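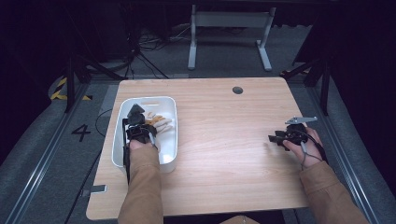 Katherine Sánchez asked whether any of this counts as clearing a table yet, or only as a person clearing a table with awkward hands. Her remark is entered as made, as it bears on how the results are worded.

8 Feb 2026. Station 4, Promlow workshop.

Task under review: taking single light items out of a white plastic bin and setting them down on the bare wood beside it. Both hands work with the black hand-held grippers. The item for the present set is the beige one with the long finger-like parts, which was chosen over the blocks used in June.

Position to date. The Clater arm completed 1039 of 2734 attempts at bin emptying. The greater share of the failures came at the far corners, where the jaws met the wall of the bin before they met the item. A rigid block forgives a poor approach. Anything with thin, spread parts does not, and a household bin holds little else - pegs, gloves, cutlery, toys.

Deming Xiao holds that the bin should be tilted. I do not agree. A kitchen or packing bench will not tilt its bins for the machine, and a figure obtained that way could not be put before Flondance as a household result.

Answer to the question above, for the record: no. Sorting like items on a fixed bench is close to acceptable for shop-floor use. Emptying a mixed bin at home is not, and the report should say so plainly.

To do: extend the present set to 1000 picks, far corners first. Check cable length on the left gripper. Ask Petkov for the narrower jaw plates.

3 comments 4 shares

Recent entries
Folding cloths: second attempt
Jaw wear on the Clater arm
Notes on drawer handles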